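Senyo Eshun does most of his work before a physical arm is switched on. At Dodholm, he runs the evaluation side of Tellow, a project that tests manipulation policies in simulation and asks how well the ranking of those policies holds up on hardware. The answer, he says, depends less on rendering quality than most people assume.

"We spent a long time on materials and lighting, and the ranking hardly moved," he said. "Then we changed where the cameras sat, and two policies swapped places."

The method is simple to state. Each policy gets the same instruction and the same set of starting layouts. A layout fixes the position of every object on the table, the pose of the arm and the camera placement. Tellow runs 200 layouts per policy and scores each run on the final object positions. No partial credit is given. Eshun tried it for a while and dropped it, on the grounds that it rewarded policies that approached the right object and then stalled.

The objects are ordinary. He wants items that a policy is likely to have met in training, mixed with containers that are awkward to reach into.

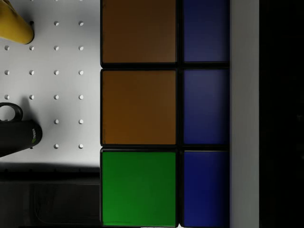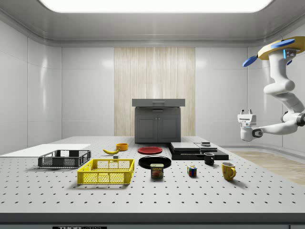
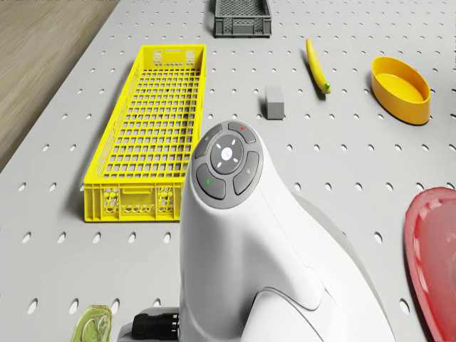

*Simulated views of the tabletop setup. The Rubik's cube is at close range in the first; the arm appears in the second and third.*

The camera result came out of a side experiment in March. The team kept the layouts fixed and varied only the viewpoint, using 6 placements. Scores from a wide view of the room were stable. Scores from views close to the table were not, and the drop was concentrated in runs where one object filled most of the image.

"A policy can know what a banana is and still lose it when something large is in the way," Eshun said. "That is a memory problem. We had been logging it as a grasping problem."

The group now reports scores per viewpoint, with no average across them. This costs compute. A full evaluation used to take 200 runs and now takes almost 1000, as the pipeline skips placements where the arm would collide with the camera mount.

Eshun is cautious about how far the finding extends. The hardware comparison, done with a partner lab at Endale, covered two policies and one gripper. The order matched in the wide view – the close views have not been checked.

"I would not quote it as a general law," he said. "I would quote it as a reason to publish your camera poses."

The next release, Itari, will include the layouts and the scoring code. Deformable objects are left out for now. Contact with cloth is still too slow to simulate at the rate the evaluation needs.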